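Search this site
Search

Arbitration evening course opens in July

Kerance is taking names for its introductory course in commercial arbitration. The course runs online for 9 weeks, with one live session each week at 6:30 p.m. Places are limited to 25.
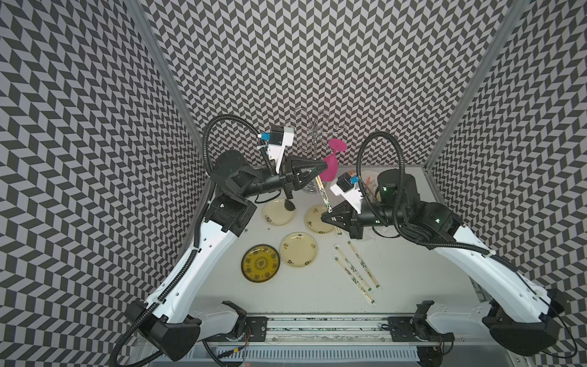 White table and patterned walls.

Tanveer Abbasi will teach the sessions on drafting clauses, appointing an arbitrator and running a preliminary hearing. Chukwuemeka Nwosu takes the second half, on evidence and award writing. Students write 2 short awards and get written comments on both. The final paper is marked out of 100.
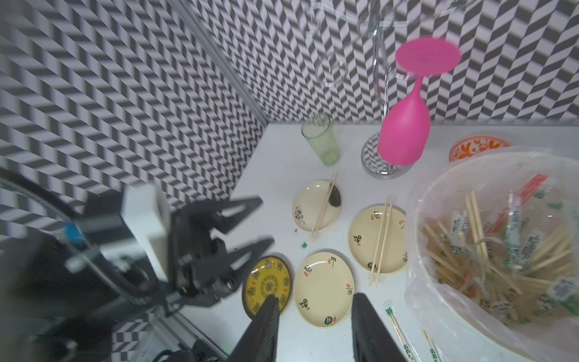 A pink wine glass on its chrome stand.

No legal background is required. People who finished the Naidoo negotiation workshop can skip the first reading assignment. The course text is included in the fee, and recordings stay up until the final paper is due. To hold a place, reply to this newsletter with your name and the time zone you will be joining from.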